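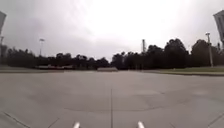
Brultley closed its department store in January, and the town has been arguing about the parking lot ever since. The store itself is easy to deal with. A grocery chain wants half of it and the county will probably take the rest for offices. The lot is harder. It was laid out for the Saturday before Christmas, and on most other days the gray concrete runs out toward the trees with nothing on it. Rain that falls there has to go somewhere, and for years it has gone into Cukmont Creek.

Towns all over the region have the same problem. Zoning rules written decades ago told builders to plan for the busiest hour of the year, and builders did. The Brultley code still asks for 5 spaces per 1,000 square feet of shop floor. The old store had 515 spaces. A parking study paid for by the town found that 201 of them would cover an ordinary weekday under the new plan.

What to do with the others depends on who you ask. Stellusico, the company that owns the land, wants to build apartments along the road and keep the back section as it is. People who live near the creek want the back section torn up and planted. The cost of that is the sticking point — breaking and hauling concrete is slow work, and the soil under it is packed hard and needs help before anything will grow.

Shokri, the next town east, tried a cheaper way. It cut long strips out of its mall lot, filled them with gravel and soil, and planted grasses and a few oaks. The job took eight weeks. Drivers complained about the new lanes at first, and some still do. The storm drains at the low end back up less often, according to the town's road crew.

Brultley's planning board takes up the parking rule next month. The creek is on the agenda for the meeting after that.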